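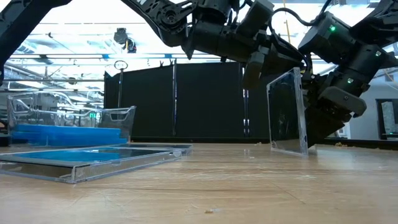
Mundunell Clear Disc Cases – Review

Rating: 2 stars out of 5

I bought two packs for a CD collection that had been living in paper sleeves. Each case takes a single disc.

Clarity is good. The panels are transparent enough to read a printed insert at arm's length, but they pick up smudges quickly and a dry cloth only moves them around. The case will stand upright on its edge on a flat tabletop.

The hinge is the weak part. Two cases arrived with a cracked tab, and the lid on those slides off when opened past vertical. The hub grips hard – press the center with a thumb before lifting the disc or it will flex.

For storage I use a transparent plastic bin from Ondora. Fit is close, with little room for fingers at the ends.

Replacements requested in September; none received. I would pay more for a stiffer hinge.

Orlando Chávez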